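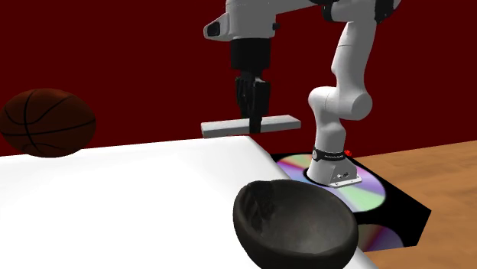 Prorkside Tabletop Manipulation Set: Data Card and Equipment Planning Notes

Status: internal release, second revision
Maintained by: Decha Klinhom, Simulation and Planning Group
Budget contact: Kittipong Kongkaew, Equipment Office

Purpose

The Prorkside set was prepared to support a purchasing decision. The Vimthorpe laboratory intends to acquire robot arms for its shared workspace during the next budget period, and the Equipment Office asked for evidence on reach, table size and gripper type before any order is placed. All material in the set is rendered in simulation. No physical arm was used.

The set may also be used for training and testing of control software, subject to the limits given under Known Limits.

Contents

The release holds 39 episodes. Each episode covers one pick-and-place task on a white table with a single arm and a two-finger gripper. Objects differ from one episode to the next. They include a light gray rectangular bar, a dark bowl, a basketball and a tennis racket, among others. The objects were chosen for differences in shape and bulk and do not represent the items the laboratory handles from day to day.

Files are arranged as follows.

episodes/ : one folder per episode, with rendered views and joint positions
config/ : table, base and object placement for each episode
planning/ : cost sheets and the equipment list
CHANGES : revision notes

Views and Placement

Views are supplied from more than one angle. Users should not assume that an object visible in one view will be visible in another, as the table edge and the arm may hide it. 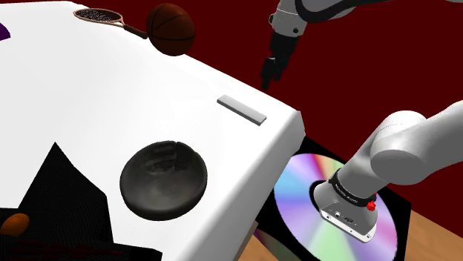
Placement near the table edge was included on purpose. The existing tables at Vimthorpe are smaller than those offered by most suppliers, and the Equipment Office wished to know if they could be kept. The present finding is that they can be kept for bars, bowls and similar items. Larger objects require either a wider table or a second work position. The cost sheets carry both options.

Equipment Under Review

Arms. The plan provides for 2 arms, one for the shared workspace and one for the Dredville annex. The annex arm is deferred if the first delivery exceeds its approved amount.

Grippers. A two-finger gripper is assumed for each arm. Suction tools were considered and have been left out of the current request. They may be added later under the small equipment line.

Bases and mounting. Quotes must state the mounting plate and fasteners as separate items. In the previous round these were missing from the Seo quote and had to be ordered at additional cost.

Tables. See the note on placement. Replacement tables are listed as optional.

Service. The request includes a service term of 22 months for each arm. Shorter terms will be accepted only with written approval from the Equipment Office.

Reserve. Up to 20 percent of the equipment total may be held for shipping, electrical work and floor preparation. Staff training is charged to a different account and must not be drawn from the reserve.

Known Limits

Simulated contact between the gripper and an object does not match physical contact closely enough to set grip force. Suppliers should be asked for measured values. Surface colors and lighting are simplified. Cycle times taken from the episodes should not be used to estimate output or staffing.

The set contains no people and no personal data.

Use and Changes

Copies may be shared with suppliers for the purpose of preparing a quote, with the planning folder removed. Corrections to episode files should be sent to Decha Klinhom. Questions on cost sheets should be sent to Kittipong Kongkaew before the November review, after which the equipment list will be closed to new items.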